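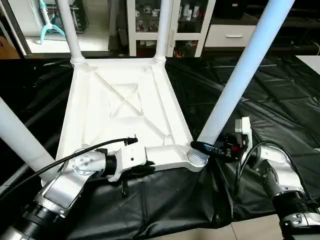 Front of House and Seating Assistant - Olvera Garden Theater, summer season

We are a small open-air theater on the edge of Plelell, and from April through the end of September we put on plays, concerts and the occasional very long poetry evening. We are looking for a friendly, patient person to join our front of house team for the season, and we would love to hear from you whether this is your first job or your fifteenth.

You will be greeting people at the gate, scanning tickets, helping to set out the lawn seats before each show and stacking them again afterward. The lawn holds 371 on a full night, so there is a fair bit of lifting and walking, and the ground slopes more than you would think! In between you will point folks to the restrooms, find lost sweaters, and watch the second half from the back with the rest of us if things are quiet.

Shifts start at 4:30 pm and usually wrap up by 11 pm. Pay is $700 a week for five shifts, with supper included - our kitchen does a very good bean stew. You need to be 18 or over and happy to work outdoors in most weather. Theater experience is welcome but we will gladly teach you everything.

To apply, please send a short letter telling us a little about yourself to Emmett Kincaid, House Manager, or drop it off at the box office on Kunberg Street any afternoon before 5 pm.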